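Buy the robot last

5 Aug 2021

Each July our planning group must write the equipment list for the next budget year, and this July the longest discussion was again about the household robot. I work for Lokadine, a small firm in Doltholm which takes care of clothes and linen for furnished apartments and for a few homes for older people. I am responsible for purchasing. I am not an engineer, and I am writing this for other people who sign orders and who are also not engineers.

My opinion is simple, and I know that some of my colleagues do not share it. When a company wants to begin with robots for work such as hanging, sorting and folding clothes, the arm should be the last line in the budget that gets decided. Today it is nearly always the first. A supplier sends a price, somebody falls in love with the price, and then all other costs are pushed into what remains.

We made this mistake ourselves. Our first plan had 14 lines, and 10 of them described the machine: the arm, the second arm, the gripper, the cameras, the controller, and so on. Only four lines were for everything else. Under "everything else" we had one entry called "furniture and clothes", with a sum so small that I am now a little ashamed of it. We thought that a clothes rack is a clothes rack and that hangers come free with the shirts.

Then we started to talk with the people who would do the daily work, and the list changed. They asked which hangers. They asked if the rack may move when something pulls on it. They asked who will iron, who will put the garments back in their first position, and how many times in one hour. These questions sound small in a meeting room. But a robot that handles clothes spends its whole day inside such small questions, and so does the person who stands next to it.

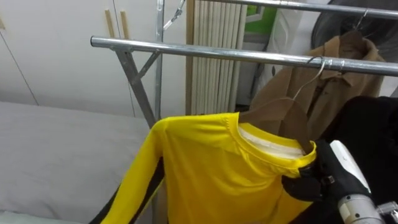

So I began to ask every supplier the same thing: please show me your budget for the room, and I will look at the arm later. One of them, Gu, could answer this well. They sent two pages about racks, hangers, lighting and floor space before they sent any page about motors. The other supplier, Dekia, had a more beautiful brochure and a lower price, but for the room they wrote only "to be provided by customer". I have learned to be afraid of this sentence. It means that the cost exists and that it is mine.

Let me explain what kind of costs I have in mind. A thin metal rack is cheap and easy to carry, and for people it is good enough. If it slides each time a garment is pulled, you will buy a heavier one, or you will fix it to the floor, and for fixing it to the floor you need the permission of the owner of the building. Wooden hangers and wire hangers do not behave in the same way in the hand, and I see no reason to believe that they behave the same in a gripper. Smooth shiny fabric slips. Thick dark cotton is hard to see for a camera when it hangs beside other dark cotton. For each of these cases you need samples, and the samples wear out. A collar that is pinched many times in one day will lose its shape, and then you are testing with a collar that no customer has.

The gripper has its own version of this problem. Whatever covers the fingers will become dirty or thin, and it must be replaced. I asked both suppliers how often. One gave me a number of weeks, with the conditions under which they measured it. The other told me that it depends on the use. Of course it depends on the use – but I must write something in the column.

And then there is time, which is the most expensive line and the one most often missing. In our second plan I counted hours of preparation for every hour in which the robot works. I asked the staff for their guess, and they said about 2 hours for one in the first months. My colleagues from finance did not like this figure. They said that a machine which needs more human hours than it saves is a bad purchase. For the first year I agree with them fully, it is a bad purchase in the narrow meaning. But it is better to see this in July on paper than to discover it in the winter, when the money for people is already spent on the machine.

There is a serious argument against my view, and I want to treat it fairly. If you wait with the arm until everything else is clear, you may wait forever. The room is never perfect, the clothes are never all collected, and meanwhile the competitor has two years of experience. Some people also say that only with a real machine in a real room you learn what the room must be. I think this is true. I do not ask that a company prepares everything and then buys. I ask only that the price of the arm is not used to decide how much is left for the rest. It is possible to rent for some months, in an ordinary bedroom or an ordinary laundry, and to write down each thing that somebody had to fetch, fix, wash or buy during this time. This list is worth more to me than a demonstration in a clean hall.

Another argument is that prices of robots fall, so the balance will correct itself. I believe the opposite. When the arm becomes cheaper, the rack, the floor, the ironing and the hours do not become cheaper with it, and their part of the total grows. A company that has the habit of not counting them will be more wrong every year.

In our new plan the machine has one line, with an upper limit and no supplier name. The room, the garments, the spare parts and the hours have their own lines, and each line has a person who must defend it. The total is higher than in the first plan, and for this reason it was not accepted in the first round. We were asked to bring it again with a smaller start, one rack and one kind of garment, probably shirts. I think it is a reasonable request, and I am now collecting offers for hangers.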